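Stesora Opens Toy Sorting and Reuse Service in Bidham

For immediate release

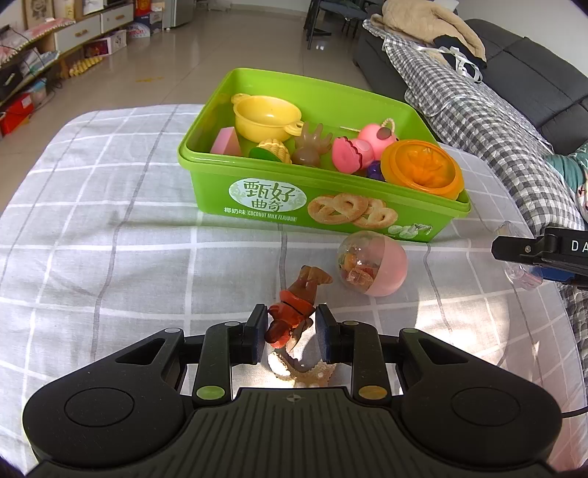
BIDHAM, 19 September 2025. Stesora, the household storage and reuse company, has opened a toy sorting service for families in Bidham and the neighboring town of Ruddock. The service is called Bundunance. It takes in mixed small toys, sorts them into sets, and sends them back out in reused food and gift boxes to homes, playgroups and waiting rooms that have asked for them.

Bundunance is for the small items that collect at the bottom of toy chests and closets: play food, toy cookware, figurines, capsule toys, blocks and single pieces from sets that have lost their other parts. Thrift stores in the area often turn these away when they come in loose. Stesora will accept them loose, bagged or boxed, and families do not need to sort anything before they bring it in.

The service ran as a trial beginning in February with 77 households. Over the course of the trial, those households handed in more than 4,000 separate pieces. Stesora packed 200 boxes from them and gave out all of the boxes before the summer ended. The full service is now open to any household in either town.

"Most of what we get is small," said Wilma Verschueren, who manages Bundunance for Stesora. "A toy pot, an ear of corn, a little pig, a ball. People feel bad throwing it out and they can't find a place that wants it. We put it together with other pieces until there is enough to play with."

How the boxes are packed

Every Bundunance box starts with a container that already had another use. Cookie boxes have been the most useful so far. They are wide enough for a toy pot or a bowl to go in flat, and a child can see most of the contents without tipping them out. One of the boxes now in use is bright green plastic, with the words "COCONUT MILK FLAVOUR" and a picture of ring-shaped butter cookies still on the front panel. Stesora leaves the original printing on its containers and puts a small contents card inside.

Packing is done on a cloth spread out flat, so that small parts don't roll away and get lost. Larger pieces such as pots and bowls go toward the ends of the box. Play food and blocks go next to them, and balls and other small items fill the gaps. Figurines go in last, near the top.

Boxes are mixed on purpose. A box may hold play food and a toy pot together with a jelly hand, a figurine and a ball. During the trial, Stesora also packed boxes with one kind of toy only, such as all blocks or all play food. Families who tried both kinds asked for the mixed boxes again more often, and the single-kind boxes are now packed only on request.

Cleaning and checking

All toys are checked when they come in. Hard plastic pieces are washed in warm water with dish soap, rinsed and left on racks overnight. Soft and stretchy toys are washed by hand and kept apart from the hard pieces until they are fully dry. Toys with cracks, sharp edges or loose parts are taken out.

Capsule toys are handled separately. Each one is opened and emptied before it goes into a Bundunance box, and any candy is thrown away. Small trinkets from capsules go only into boxes marked for older children. The empty capsules are washed and can go back into a box as containers for other pieces.

Boxes are marked in two groups, one for children under three and one for children three and older. The boxes for under-threes contain only large one-piece toys. Play food with small parts, small balls, jelly toys and jointed figurines go into the boxes for older children. Stesora asks parents and other caregivers to look through every box before giving it to a child, and to stay close by while younger children are playing.

What can be dropped off

Bundunance accepts the following:

Play food and toy cookware, including single pieces
Plastic figurines and toy animals
Blocks of any size or shape
Capsule toys
Balls small enough to fit in a shoebox
Jelly toys that are clean and not torn
Empty plastic or metal cookie and candy boxes, with or without lids

Bundunance does not accept the following:

Toys that run on batteries
Stuffed animals and other fabric toys
Magnets and magnetic building sets
Slime, putty and modeling clay
Water beads
Glass or china

Items that cannot be accepted will be handed back at the counter. Anything found later during sorting will be recycled where the town program takes it.

Locations and hours

The main counter is at the Stesora store in Bidham, next to the side entrance on the parking lot side. It is open during regular store hours. A second drop-off point is at the Ruddock branch, at the customer service desk. Ruddock takes drop-offs only, and all packed boxes are collected from Bidham.

There is a limit of two grocery bags of toys per household per visit. Larger amounts, such as a full closet or the contents of a closed playroom, can be brought in by appointment.

Requesting a box

Any household in Bidham or Ruddock can ask for a box at either counter. The request form asks for the age of the youngest child who will be using the box and whether there is anything the family would like left out. There is no proof of income and no need to have donated first. Boxes are free, and one box can be requested at a time.

Requests are filled in the order they come in. During the trial the longest wait for a box was nine days. Stesora expects waits to be longer in the first weeks of the full service and will post the current waiting time at both counters.

Families can keep a box for as long as they like. A box that comes back is emptied, washed and packed again, and it does not need to come back complete. Pieces that have been lost do not have to be replaced or paid for.

Playgroups, after-school programs and medical or dental offices can request several boxes at once. These are packed to order and usually include more play food and cookware, which was the most requested kind of toy among the groups that took part in the trial.

"One dental office asked us for nothing but play food," said Verschueren. "They said the children set it all out on the chairs and serve lunch to the people waiting. They are on their third box now."

More containers needed

Stesora currently has more toys than boxes to put them in. The company is asking residents to save rigid food and gift boxes with straight sides, and to bring them in with the lids if they still have them. Boxes should be wiped out and free of crumbs. Cardboard boxes cannot be used, even with a plastic lining, as they do not hold up to washing.

Businesses that have a regular supply of empty cookie or candy boxes can arrange a pickup through the Bidham store.

About Stesora

Stesora sells shelving, bins and other storage goods for the home from its stores in Bidham and Ruddock. It also runs repair and reuse services for household items. Bundunance is its first service for toys.

Media contact

Wilma Verschueren
Bundunance, Stesora
Questions and interview requests can be left at the customer service desk of the Bidham store.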